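Gripper width from markers drops out near full close. Filter it or fix it?

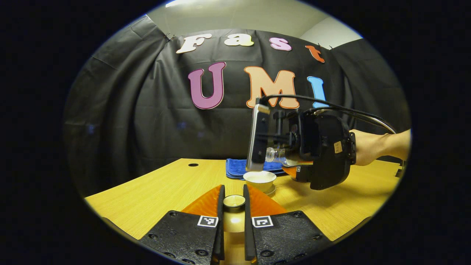 kelpforest_dan wrote:
So the width channel on our hand-held grippers is derived from the two little square markers, one per finger. Detect both, take the distance between them, subtract the offset from calibration, done. It works beautifully until the operator does anything useful with the gripper. Near full close the left marker flickers in and out, and the width trace looks like a seismograph in a bad neighborhood.

Current pipeline: detect on the full fisheye image, undistort only the corners, compute the distance, and where a marker is missing, hold the last good value. The hold is what's hurting us. On a pour, the policy sees the width freeze, then jump, and it learns that jumping is a thing grippers do. On replay the arm gives the cup a small, confident squeeze halfway through. I have become very attached to cheap cups.

Two options as I see them. Either put a proper filter on it, or go back to detection and stop losing the tag. Opinions welcome, and I assume they'll arrive whether welcome or not.

mordant_pi wrote:
Filter. A constant velocity Kalman on a one-dimensional signal is an afternoon of work, and most of that is finding the units bug. You have the whole recording, so run the smoother backward too. There is no prize for being causal offline.

tessellate wrote:
Please don't. A smoother over a gap will happily invent a slow, graceful close where the real one was a snap. Then you train on the graceful one and wonder why the bottle slides out.

Fix detection first. What threshold window are you using? If it's the default, it was chosen for a tag printed on a sheet of paper and held up nicely for the camera. Yours is tiny, on a finger plate, and living at the bottom of a fisheye.

mordant_pi wrote:
"Invent" is a strong word for something that also hands you a covariance. Gate on it. If the variance goes over your limit, throw out the segment.

tessellate wrote:
And how many people in this forum have ever looked at the covariance they were handed?

mordant_pi wrote:
Two. I'm one of them and I assume you're the other.

kelpforest_dan wrote:
Threshold window is the default, yes. I feel seen.

Some numbers. I pulled 2000 consecutive frames from a batch of pours, and the left marker was missing in 175 of them. The right one almost never goes. The longest gap is 46 frames, and of course it sits right on the grasp.

grommet wrote:
A gap that long isn't noise, so a filter is the wrong tool for at least that part. Something is covering the tag or washing it out. Does it go away if you dim the overhead light? We had a ceiling light that put a nice bright stripe across one tag whenever the operator rolled the wrist past a certain angle, and we spent most of June tuning a detector against what was basically a lamp.

Matte laminate on the tags. Cheapest software fix I ever shipped.

tessellate wrote:
Seconding the matte. Also, undistort a crop around the fingers before detecting, and leave the rest of the image alone. The markers are fixed to the fingers and the fingers only travel along one line, so you know where they have to be. Searching the entire fisheye for them is like checking the neighbor's house for your keys.

kelpforest_dan wrote:
The crop is embarrassing in hindsight. I was using whatever the Zorkine loader does out of the box, and it undistorts nothing and searches everything.

ohmsweetohm wrote:
Zorkine has a flag for that. It's called roi_hint, it's documented in the changelog and nowhere else, and it takes its coordinates in row, column order, unlike every other argument in the package. You're welcome and I'm sorry.

Also, you have a right marker that almost never goes missing. If your fingers are mechanically coupled, one marker gives you the width. Calibrate the right one against the finger rail, use the symmetric estimate whenever the left drops, and log which source each sample came from. That isn't smoothing, it's a measurement.

mordant_pi wrote:
I'll concede the single-marker thing is better than my filter for the long gap. I'd still fuse the two with a filter.

tessellate wrote:
I'd accept a filter whose job is to choose between two measurements. I object to one whose job is to make the plot look calm for the group meeting.

grommet wrote:
Watch the backlash if you go single marker. The soft pads flex when you grip something, and the plates can shift a little against each other under load. On ours the symmetric estimate was fine in free air and read slightly wide with a bottle in the jaws. Fit the offset with something gripped as well as empty.

hument_user wrote:
Or skip all of this and put an encoder on the gripper. We switched to the Hument build for this reason and I haven't thought about a marker since.

kelpforest_dan wrote:
Fair, but I have a shelf of recordings with no encoder in them and a strong wish not to pour into teacups all over again.

OK, plan: crop and undistort first, smaller threshold window, single-marker fallback with a source flag, and drop any segment where both are gone. Then rerun the same batch.

kelpforest_dan wrote:
Back with results. With the crop and the smaller window, most of the short dropouts are gone. The long one is still there, so grommet probably gets the point for glare. The fallback covers it, and the width through that stretch now comes down fast and stops, which is how the operator says it felt. The offset under load is different from empty, too. Refit it, retraining tonight.

mordant_pi wrote:
And the filter?

kelpforest_dan wrote:
A very small one. Only on the velocity – tessellate, please look away.

tessellate wrote:
I've seen it now. What's the cutoff?

kelpforest_dan wrote:
Whatever the default was. I'll go and look it up before anyone replies.

Recent in Perception and Tooling
Row, column or x, y: the Zorkine argument order thread
Stojanović lens model vs. plain fisheye for wide views
Phone clock drifts against the gripper camera on long takes
Trerstead exporter writes width in millimeters, reads it in meters
Hument encoder build: parts list and firmware questions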